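February, open day, written up the same evening with cold coffee

OK, getting this down before I forget which visitor said what. Doors at 10, and we had people in the shop by ten to. Manikandan had the sign-in sheet and says 159 names went on it, plus whoever slipped past him by the loading door (I saw a family do exactly that, good for them).

Setup was the same as the dry run. Arm on the long table, plywood box on the left side, feed from the wrist on the big monitor so the people in back could follow along. I moved the monitor to the window end after lunch and wish I'd done it first thing, because the glare in the morning was awful and half the questions were "what are we looking at?"

Speed: I started at 200 mm/s on the approach and dropped it to 70 for the last stretch near the box. Looked slow to me, looked fine to everybody else. Naveen wanted it quicker for the Brirurer people and we argued about it a little by the sink. Kept it at 70. When there are kids leaning on the rope I don't care how it looks!

Talk went like this, more or less, and I'd keep the order next time:
- two minutes on who we are and what Trutavetti pays us for
- arm does one full run with me not talking over it
- same run again, stopping wherever people ask
- questions until Manikandan waves at me

The second run is the good one. Stopping midway got way more interest than the finished move ever did. A retired machinist from the Szabo plant asked how the arm knows where the corner of the box is, and I got to go on for ages about edges and shadows and why a box on a plain table is kind of a treat to work with. He wasn't buying all of it. He wanted to know what we do when the box is the same color as the table, and I told him we have a bad afternoon. Wrote his question on the whiteboard, please don't wipe it.

Other questions worth keeping:
- Can it tell how hard it's squeezing? (Two people asked. I gave a mushy answer. Naveen, can you write me a better one?)
- What happens if you bump the table? We did that one live, with me bumping. The arm missed the box on the next try and people loved it.
- Is it learning right now, while we watch? No, and I should say so in the intro.
- How much did it cost. Pass.

The Praltex rep stayed through two sessions and took a pile of notes. She liked the wrist view a lot and asked if they could get a still for their newsletter. I said I'd check with Naveen, so Naveen, consider yourself checked with. She also asked for the cycle log, and that has 325 entries in it from the week, most of them me fiddling. I'd want to trim it before it goes anywhere. 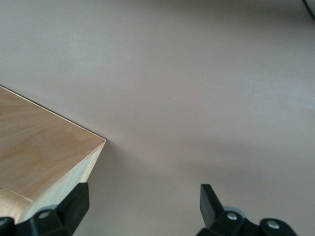
*Wrist view, box at left, fingers open with nothing between them.*

Stuff to fix before we do this again:

The cable at the far side of the table needs a proper clip. I taped it down twice.

The table wants a wipe between sessions. On the big monitor every little crumb is the size of a pea, and a kid in the front row asked me very seriously about a speck. Fair question.

Rope was too close. Move it back a good step, and put the low stools in front so small people don't have to climb on anything.

Need a second person on the stop button so I can wave my hands when I talk. Manikandan did it for the last session and that was so much easier.

Spare batteries for the headset mic, obviously. Mine died during the afternoon talk and I shouted the rest. Throat is shot.

Arm is parked and powered down, key is in the drawer. Brirurer want to come back with four of their line people, date not set, Naveen has the email. I still owe him the write-up on the approach speed.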